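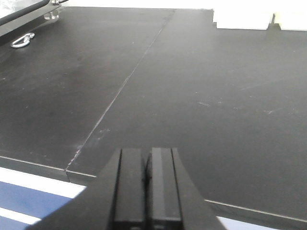
**Figure 3.** Work surface made of two black panels, with chips along the seam and pale scuff marks on the right-hand panel.

### 4.2 Wear on dark matte work surfaces

The surfaces in this part of the study were black or dark gray, with a matte finish. Dark tops were chosen by many of the workplaces we contacted because they cut down on glare from overhead lights. The same workplaces often told us that dark tops "show everything." We wanted to know which kinds of marks people meant by this, and whether the marks were damage to the surface or something that could be wiped away.

We sorted the marks into four groups: dust and specks, smudges, scuffs, and edge chips. Dust and specks were small pale points that could be lifted with a dry cloth. Smudges were areas where the sheen or tone differed from the surface around them but the surface felt even. Scuffs were pale streaks or blotches that stayed after dry wiping. Chips were places where material was missing. A mark that fit two groups was entered under the more serious one, so a scuff that ended in a chip was entered as a chip.

Across the 48 tops inspected at the Tesunar and Merner sites, chips were found mostly at seams and outer edges. Where two panels are butted together, each panel has an edge that is open to knocks from above. The seam in Figure 3 is typical of the worn ones. Its edges have small light chips and worn spots, and the lower end, toward the front of the table, is the most scuffed. We saw this pattern at both sites. The front end of a seam is where objects are set down first and where they are dragged off, and it is also the part people lean on.

Scuffs behaved differently. They were rarely spread evenly over a top. Most formed a band or patch some distance in from the edge, in the area a seated person can reach without leaning. The whitish marks on the right-hand panel in Figure 3 are of this type, short streaks mixed with blotches. At the Merner site, staff were asked to rub such patches with a damp cloth for 23 strokes, let the top dry, and look again. The blotches often faded. The streaks usually did not, and we take them to be shallow scratches in the finish.

Panels on the same table did not always wear alike. On several tables one panel had most of the scuffs and the other mainly had dust and smudges. We did not record who sat where, so we cannot say how much of the difference came from use and how much from the panels themselves. Two panels bought at different times may also differ a little in finish, and purchase records were missing for most of the tables.

### 4.3 Rings and smudges near standing objects

A second set of marks was tied to objects that stay in one place, mainly plant pots, lamps, and trays. These were easy to miss when looking straight down and much easier to see from a low angle toward the light.
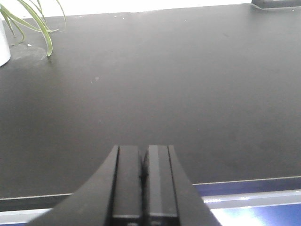 Bonsu, commenting on an earlier draft of this section, objected that a lighter patch beside a pot should not be entered as wear at all until it has been cleaned, and asked that rings be reported on their own. We agree with the second point and have done so in Table 5. On the first, we kept rings within the smudge group. Cleaning every patch before recording it would have changed the surfaces we were there to inspect, and some site managers had not given permission for it.

What we can say is limited. A roughly circular smudge next to a pot may be a dried ring of water, or it may be a mark left by the base before the pot was moved over. On a dark matte top the two look much alike. Where cleaning was allowed, some rings came off with a damp cloth and others left a faint outline that could still be felt as slightly smoother than the rest of the top. We did not test the outlines further.

The lighting mattered more than we had planned for. Inspections were made at a target level of 600 lux, measured at the center of each top, but daylight from one side made part of a top look washed out and hid pale marks there. In those cases the inspector moved to the other side of the table and repeated the check. The second check was used in the totals. Inspections from October were done before this rule was written down, and their smudge figures are probably low. The chip figures should not be affected, as chips were also checked by touch.

The Arora site had only one-piece tops and is treated separately in Section 4.4.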